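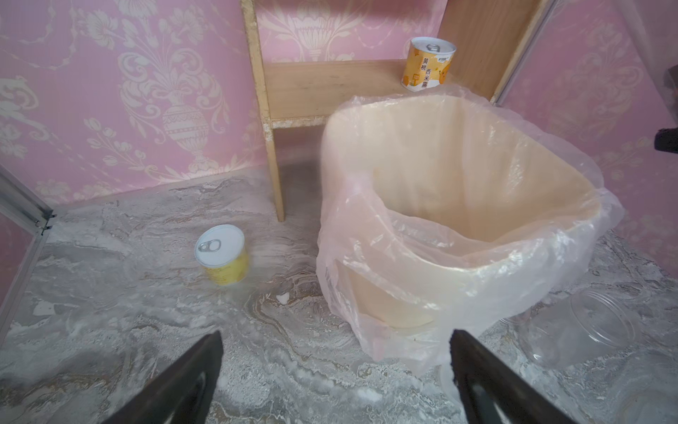 14/10/2021

Long one. Rules review for the pick-up task, went over by 40 minutes and I skipped lunch again. Ornstead want our practice sheet to match theirs before November, so I went line by line with a cold coffee.

What we settled:

Fingers open before any move near a bin. Wide open, not half. Half is how you hook a liner, and a hooked liner means stop the run, no arguing.

Speed cap near the floor -- 60 mm a second. Holberg rig was set to 200, no idea who signed that. Changed it, wrote it in the log.

Cans: upright ones first, grip the body, never the pull ring. Clear plastic gets its own line now, becuase the depth reading goes funny on it. If the arm isn't sure, it backs off and asks. Still no good wording for "isn't sure". Govindasamy score? Skusness threshold? Left it blank.

Anything see-through or baggy = operator within reach of the stop button. That one I won't budge on.

Argued too long over failed runs. I say keep them, label them, dont tidy them away. We have some 300 runs and the bad ones teach me more than the rest. Lost the vote for now -- will bring it up again.

To do: reprint the sheet, fix the numbering (two rule 7s!), new tape for the stop button sign. Charge the spare pack. Eat something.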